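Grostivora Releases Ten-Compartment Drawer Tray for Socks and Small Garments

Elham, 31 Aug 2018. Grostivora has added a sock tray to its Wedard line of home storage inserts. The tray is molded in dark green plastic and divided into ten compartments, arranged in two columns of five. Each compartment takes one rolled or folded sock, or one folded pair of thin socks. Orders are open to retailers from today under item number 2328.

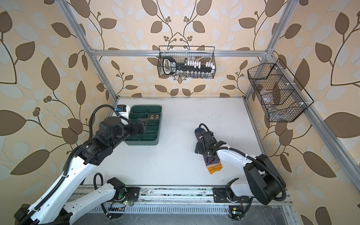

Lorcan Mac Suibhne asked whether a fixed grid makes sense for households that own mostly thick winter socks, and said that adjustable dividers would have been more useful to him. Grostivora replied that movable dividers were tested in May and dropped from this version. They shifted when the drawer was closed hard. A tray with fewer, wider compartments is under review.

The dividers consist of one lengthwise wall and four crosswise walls, molded in one piece with the base. The tray can be placed with its long side running front to back or left to right, depending on the drawer.

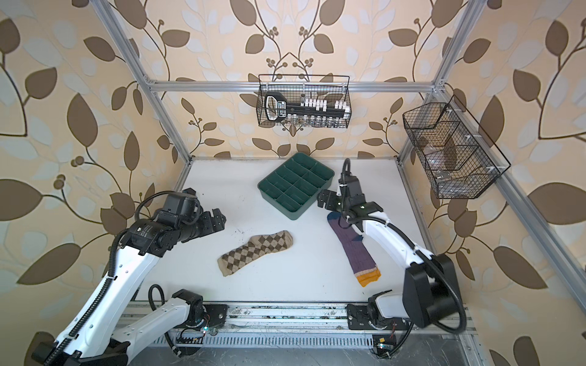

For best results, lay each sock flat before folding and smooth out the heel. Fold the toe toward the cuff, fold once more, and set the sock in the compartment with the folded edge up. Patterned and plain socks can be kept in separate columns. Ankle socks need only one fold.
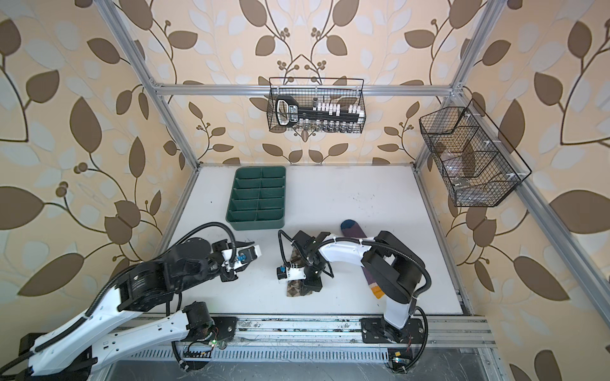
The tray can be washed by hand in warm water with dish soap. It should be fully dry before socks are put back. It is not intended for the dishwasher.

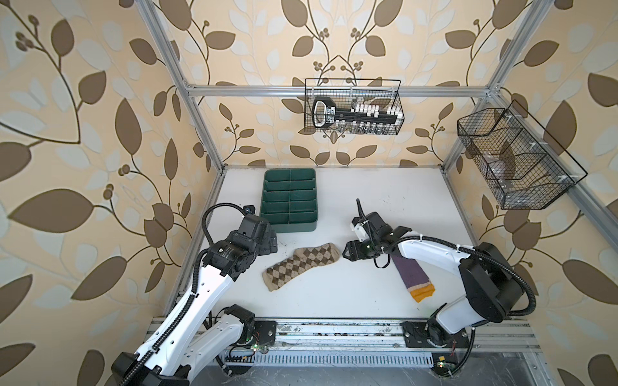
The first production run is 500 trays, packed 26 to a carton, with the remainder held for replacements. Retailers ordering 40 or more will receive a printed folding guide with each tray. Shipping is from the Escobar warehouse. The existing Wedard shelf inserts and drawer liners remain available without changes to size or color.

Samples may be requested through the Grostivora trade desk in Elham.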